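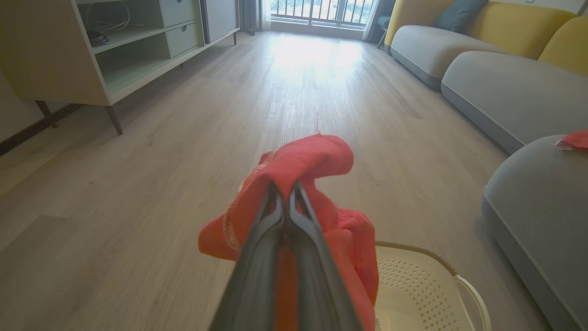 Photo: Flurix

Home Guides Laundry Repairs Search

How to Test Fabric for Dye Bleed Before a Mixed Wash

Dark and saturated dyes can release color for several washes after purchase. A spot test shows whether an item is safe to wash with lighter pieces. Run it on anything new, secondhand, or missing its care label.

You need a small bowl, a white cotton swatch, your usual detergent, and 300 ml of water at the temperature of the cycle you plan to use.

1. Add a few drops of detergent to the water and stir.
2. Find a hidden part of the item, such as an inside seam or hem allowance. Wet it with the solution.
3. Press the white swatch against the wet area for 9 minutes under a flat weight.
4. Let the swatch air dry, then check it in daylight. Wet cotton looks darker and can give a false reading.

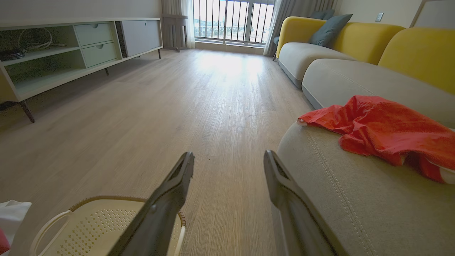 Ivinero Household Quarterly, Issue 23

If the swatch is clean, wash the item with similar colors. If it is tinted, wash the item alone in cold water and test again. Most cotton stops releasing visible dye after a few cycles. If there is still a stain after around 8 washes, treat the item as permanently unstable and keep it separate.

Vinegar and salt do not fix commercial dyes. Color-catching sheets pick up loose dye in the water but do not protect fabrics in direct contact.

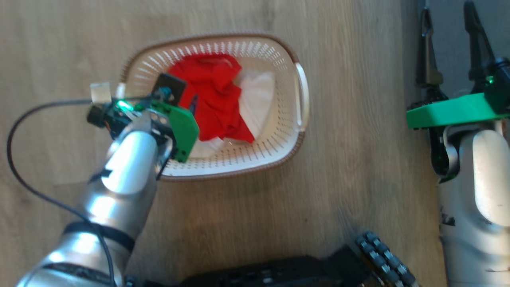

Contact transfer can happen outside the machine as well. Damp fabric left in a pile passes dye to whatever it touches, and hot water or a long soak makes it worse. A red cloth bunched on top of a white one in the same basket is the combination to split up first if either is damp. Dry items can share a basket until wash day. Do not tumble dry a stained piece before treating it, as heat sets the transferred dye.

23 comments Share Print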